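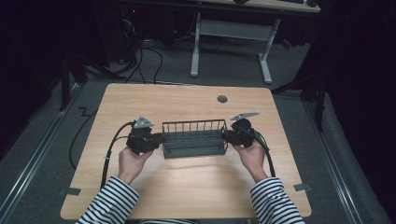
*Two hand-held grippers, one wire basket: a light squeeze from both sides.*

# Punora Hand-Held Grippers (sold as a pair)

If you've ever wondered when a machine is going to tidy the kitchen for you, you're in good company – it's the first thing people ask us at every show. We'd love to say next December. The truthful answer is that a wire basket is still a pretty hard thing for a robot to pick up, and the Punora pair is for the patient people working on that.

You hold one gripper in each hand and do the chore yourself, whatever it happens to be, and the recordings go toward teaching an arm to do the same. Each gripper has a marker plate on top so its position can be followed as you work. Damián Herrera, who drew the jaws, spent most of a winter on baskets alone (he'll tell you about it if you let him), and we think it shows in how they close on thin wire.

## What they're good for today

- Baskets, bins and trays that need two hands
- Folding towels, slowly
- Sorting parts on a bench

Wet dishes and anything with a drawstring are still a struggle for the arms that learn from these. Ghada Saliba at Dirkley runs a packing bench and had hoped to hand over all of it. She's handed over the trays so far, and she's quite happy with that – the trays were the dull part!

## Details

| | |
|---|---|
| Jaw opening | 80 mm |
| Cable length | 200 cm |
| Weight, each | 900 g |
| Color | Black |
| In the box | Left gripper, right gripper, two marker plates, cables |

The Brosell wrist strap fits both sides and is sold separately. Do let the cables hang loose at your sides while you work, and take a break when your wrists ask for one.

Orders ship in 13 days. Spare jaws are on the parts page.

*Page updated 8/4/18*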